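Vutville water pressure to drop during main renewal

Monday, April 24, 2023

Households in the eastern half of Vutville will have lower water pressure at night from next week while the Griltwood trunk main is relined. The work affects 769 connections between Baxter Road and the Fullham reservoir. Pressure will be reduced from 10 pm to 5 am on weeknights and will return to normal during the day.

The main is a cast iron pipe laid in stages after the reservoir was built. An inspection in March found heavy internal scale along 616 metres of the line and minor leakage at several joints. Flow tests showed that the scale had narrowed the bore enough to limit supply to the hydrants on the higher streets. Replacement was considered, but the pipe wall was sound over most of its length and relining was priced well below open trenching. 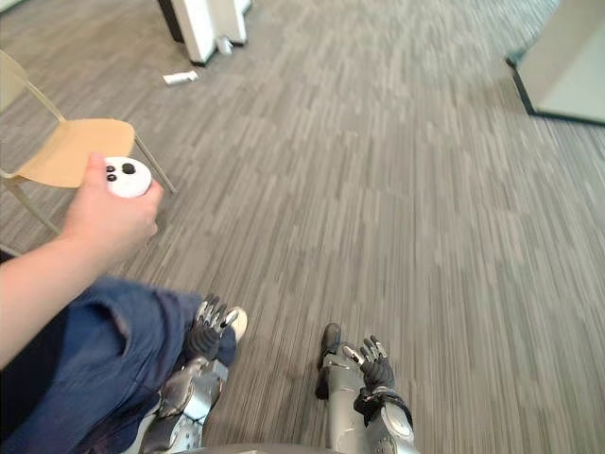 Crews will work from access pits dug at both ends of the affected section. Each length of pipe will be isolated, scraped, flushed and sprayed with a polymer lining, then left to cure before it is disinfected and tested. Supply will be carried by a temporary surface line while a length is out of service. The line has a smaller diameter than the main, hence the limit on pressure.

Project engineer Yetunde Haruna said the reduced supply would be enough for a single tap or a toilet cistern but that showers on upper floors could run weakly. "Anyone with a pump or an instantaneous gas heater should check the minimum inlet pressure in the manual," she said. "Some heaters will not ignite below that figure."

Residents may notice cloudy or slightly brown water when normal pressure is restored each morning. The discolouration comes from fine sediment disturbed by the change in flow. It should clear after a cold tap has been run for a few minutes, starting with the tap nearest the meter. Laundry should be left until the water is clear.

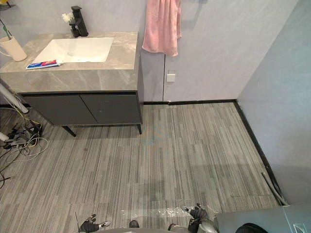 Tap aerators are the fitting most likely to need attention once the work is finished. Sediment collects on the mesh and reduces flow at one tap while the rest of the house is unaffected. On most basin taps the aerator unscrews from the tip of the spout and can be rinsed under another tap. A matte black finish, as on a squared single-lever tap, marks easily, and the jaws of a wrench should be wrapped in cloth before the aerator is turned. Vinegar should be kept off coated fittings unless the maker allows it.

Baxter Road will be reduced to one lane beside the southern pit, with a speed limit of 40 km/h. Driveway access will be kept open. Parking on the reservoir side will be removed until the pit is backfilled and the surface restored.

A further 173 connections on the Fullham side will lose supply completely for one night when the new valves are cut in. Those properties will receive a card at least two working days beforehand. Customers who depend on water for home dialysis or other medical equipment should register before the work starts so that a separate supply can be arranged.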